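Visit report: Deligiannis packing and returns hall, Hestport
4/27/18

We reached Hestport by the Ballville road and signed in at the side entrance, the main gate being closed for resurfacing. Safety shoes are required past the second door. Visitors without their own can borrow a pair, but the sizes are limited and one of our group spent the tour in overshoes.

Deligiannis packs household goods for mail order: kitchenware, table linen, small storage items. Nothing is made on the site. Goods arrive on pallets from Trovville and leave in single parcels, and the building is laid out around that one conversion. Evangelia Karagiannis, the hall manager, took us through in the order the goods travel.

Receiving is a plain concrete bay with two dock doors. Pallets are broken down by hand and the cartons checked against the delivery note before anything is put away. Damaged cartons are opened on the spot. Karagiannis said most of the damage is corner crush on the lowest layer, and that the supplier has been asked to change the pallet pattern. The new pattern was not yet in use.

Shelving is bolted steel, six levels high, with the bottom level kept for heavy items such as cast pans. Shelf labels carry a location code and a plain-language name. The names were added in November after a run of picking errors between two sizes of the same mixing bowl. Aisles are one-way for carts. The carts themselves take 40 kg, a limit stenciled on the handle, and we were told it is enforced at the weekly check.

The packing area interested us most. There are 17 benches in a single row, each with the same arrangement: flat cartons in a rack above, paper dispenser on the left, tape on the right, scale let into the work surface. The bench height is adjustable with a crank. Several packers had marked their preferred setting on the leg with a strip of tape, and the shift lead leaves the marks alone.
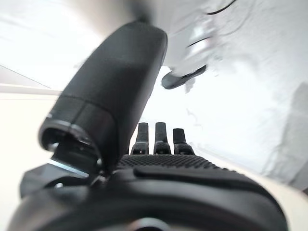
Fragile items are wrapped in two layers of paper, turned a quarter between layers, then set in the carton with the heaviest face down. Plates go in on edge. This is contrary to what we do at our own site, where plates lie flat with a card between each pair. Karagiannis put their breakage rate on plates well below what it was when they stacked flat, but she did not have the figures to hand and has promised to send them. We would want to see these before changing anything.

Void fill is crumpled paper only. Air pillows were dropped because the machine jammed in cold weather and the film had to be stored away from the dock. A packer finishes by pressing on the closed lid with an open palm. If the lid gives, the carton is reopened and more paper goes in. The test is crude and takes a second or two.

Returns are handled at the far end behind a half-height partition. Items are unpacked, wiped down, and sorted into resale, outlet, or scrap. Table linen is refolded over a board so that it fits the original sleeve – a good idea, and cheap to copy. The partition is too low to stop paper dust drifting over from packing, and the linen bench should probably be moved.

Two points of housekeeping. Waste cardboard is flattened and stood in a cage at the end of the row, and the cage is changed at 300 kg. Cutters are retractable, tethered to the bench, and counted out and in by the shift lead.

Not seen: the carrier sorting lanes, which run only in the evening, and the upstairs carton store. Karagiannis offered a second visit on a late shift. Parking is tight after 2 p.m., so anyone going should use the lot behind the loading docks and walk around.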